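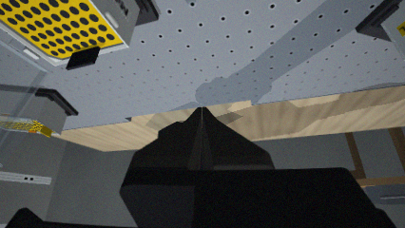

The closed gripper above the work surface in the simulated workshop. Picture: Dretel project

Dretel project opens its simulated workshop to outside partners

The Dretel project has started to collect practice examples for its learning system in a computer-made workshop, the team told Gundik this month. Until January all examples were recorded on a real bench at the Dornetti training centre.

In the simulation an operator guides the robot arm by hand controls, and the computer stores each movement together with the view from the arm. The system later learns from these recordings how to do the same task alone. The team plans to gather 3,000 examples in seven tasks, among them picking up a small part and putting it back in its place. So far 223 are finished and checked.

"On the real bench we could record up to six good examples in an hour, and then somebody had to put everything back," the project office said in a written answer. "In the simulation the bench is ready again after one key press."

The office added that the simulated examples will be mixed with the real ones. How large each share should be is not decided yet.

The engineering company Dambrauskienė is the first partner which will send its own operators. They will receive one morning of training before their recordings are accepted. Other companies can apply to the project office until the end of the spring.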